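Speaker notes: Small packs, flat surfaces
Gaurav Bisht, Plenov
Slot: 2:00 p.m., second room, slides plus table samples

Check before start: clicker, water, sample tray on the left of the lectern. House lights stay up for the first part. Dim only for the glare slides.

Slide 1. Title
Say name and company. Say that the talk covers small flexible packs on household tables and desks: travel tissues, wipes, snack sleeves, refill sachets. Bottles and cartons are out. Anyone who came for cartons wants the Boström session in April.
No agenda slide. Go straight to 2.

Slide 2. Where the pack spends its time
A pack is on the store shelf under even light, facing the customer, for a short time. After that it is in a bag, a drawer, a car door or on a table. Most design review is done against the shelf. Most of the pack's life is on the other surfaces.
Define terms here and keep to them for the whole talk:
Surface: whatever the pack rests on.
Panel: the printed area carrying the brand name.
Seal: the closed end of the wrap, including any print that repeats on it.
Pause. Ask how many people have a pack of tissues with them. Have two or three put them on the table in front of them and leave them there. We come back to these at slide 9.

Slide 3. The survey
We logged 515 placements in homes and small offices. A placement is one pack, one surface, one resting position. Same pack moved to a new surface is a new placement. Same pack turned over on the same surface is also a new placement.
Drostley supplied the log sheets. Sesetti did the data entry and the second reading of the handwriting, some of which was bad. Thank both.
Do not read the table on the slide. Point to the column headings and move on.

Slide 4. Surface classes
Wood with visible grain, painted or plain board, glass, stone or tile, cloth, other. "Other" includes the top of a microwave and the lid of a piano. Leave it there unless asked.
Wood gets its own class for two reasons. The grain gives a strong directional pattern behind the pack, and the finish varies between one table and the next more than any other surface we logged. A worn finish scatters light. A fresh varnish returns it as a patch, and the patch ends up on the pack's lower edge.
If someone asks about oil finishes: not separated in the log. Should have been.

Slide 5. Gloss
Clear wrap over print is a mirror with a picture behind it. Under a single overhead source, a tilted panel will lose part of its text to white. The loss is not even. Large script survives with its first few letters. Small text goes first, and it goes completely.
Rule we use at Plenov: anything the user has to read must still be readable with the panel tilted under one lamp. If it fails, move it, enlarge it, or take it off.
Demonstrate with the desk lamp. Tilt the sample slowly. Stop when the second line is gone. People in the back will not see this, so repeat it at the break.

Slide 6. Color blocks
Two-zone panels, pale above and warm below, hold up well. The eye finds the boundary even when the lettering is washed out. A curved border helps because it doesn't line up with table grain, board joints or the edge of a desk.
Patterned lower zones are harder. Rounded shapes in close tones bleach into each other under glare. White script on top of them is the weak point. Keep the stroke thick or put a darker field behind it.

Slide 7. Seal print
Often treated as waste area. On a pack lying or leaning at an angle, the seal may be the only part that faces the user square on. Repeating the brand name there costs very little. Registration is poor on most lines, so expect partial letters, and choose a name or mark that can lose a letter at either end.
Dark blue on white is the safe pair. We tried gray on white and dropped it.

Slide 8. Shadow
Shadows on a table are soft when the source is wide and hard when it is narrow. On grained wood a soft shadow darkens the pattern without hiding it. On plain board it reads as a stain. Several people in the survey wiped at one.
Practical point for anyone taking reference pictures: log the lamp position before moving the pack. We failed to do this for the first 100 placements and had to repeat all 100. Say this plainly, it saves people the same work.

Slide 9. Back to the packs in the room
Ask the people from slide 2 to look at their pack without touching it. Which panel is up? Can they read the second line? Is the opening on the side they would reach for?
Take answers from the floor, five minutes at most. If there are none, use the tray samples.

Slide 10. Opening and grip
Thin film, soft contents. The pack compresses under the thumb and the panel buckles, which moves the glare. A first-time user will turn the pack over at least once to find the tab. Mark the tab in a color that occurs nowhere else on the panel — this is the cheapest fix in the talk.
Standing position: a full pack can stand on a short side. A half-used pack usually cannot. Do not design the front for standing only.

Slide 11. What to test
One lamp, one grained wood surface, one plain surface. Pack full, pack half used. Panel up, panel tilted, panel upright. Write down what can be read each time and at what distance. An afternoon is enough for a single product.
Handout has the blank form. Extra copies are under the tray.

Slide 12. Questions
Likely ones:
Matte film? Reduces the glare, dulls the color, costs more. Worth a trial on the lower zone only.
Paper wrap? Outside the survey.
Can we have the raw log? Ask Drostley, the sheets are theirs.

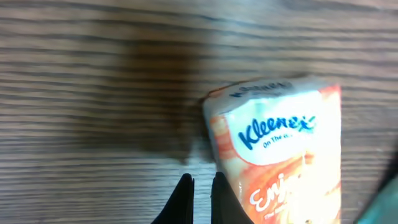 Leave slide 12 up during the break and keep the lamp on for anyone who wants the tilt demonstration again. Collect the samples before the next speaker sets up, and switch the lamp off at the wall.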